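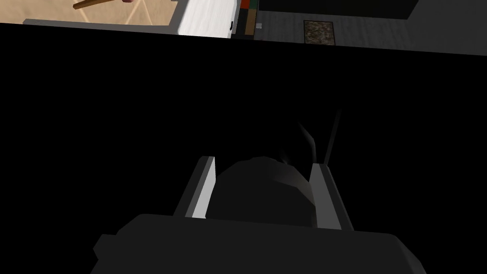 *Page last changed: July*

## 4. Putting the Podirora on your home network

Okay, the speaker is out of the box and it's plugged in. Now we get it talking to your router. I've done this more times than I can count (I write these pages and I also move house a lot), and it goes quickest if you keep your phone in the same room as the Podirora until step 6.

You'll need the Vernuvine app, your Wi-Fi password, and the small card with the setup code that came taped inside the lid.

1. Hold the round button on the back until the light ring turns amber. Let go as soon as it does! If you keep holding, you'll end up in factory reset, and that's section 9.
2. Open the app and tap **Add a speaker**. Say yes when it asks for Bluetooth.
3. Pick your Podirora from the list. It shows up under its factory name, which is Woo plus a few letters. You can rename it later (mine is called Kitchen, very exciting).
4. Type in the setup code from the card. Capital letters matter.
5. Choose your network and type the password.
6. Wait. The ring blinks white while it joins, and on my network that takes some 18 seconds. When it goes solid white, you're on.

**Note:** The Podirora only uses the 2.4 GHz band. If your router has separate names for its two bands, pick the slower one. Music doesn't need much and you won't hear a difference.

**Caution:** Don't pull the plug while the ring is blinking blue. Blue means it's writing an update, and a speaker that loses power halfway through usually has to come back to us.

### If it won't join

- Ring goes red right away: wrong password, nine times out of ten. Tap the little eye in the app so you can see what you're typing.
- Ring blinks white for minutes and then gives up: bring the speaker closer to the router, get it connected there, then carry it back to its shelf.
- Error 17: your router is handing out no more addresses. Restart the router and start over at step 1.
- Error 700: the app is too old. Update it and try again, no need to reset anything.

Dušan Bošković on our support desk also suggests turning off any VPN on your phone before step 2. I forget this one myself, every single time.

### Adding a second speaker

Same steps, but when the app asks, choose **Pair with Kitchen** (or whatever you named yours). Left and right get set in section 5.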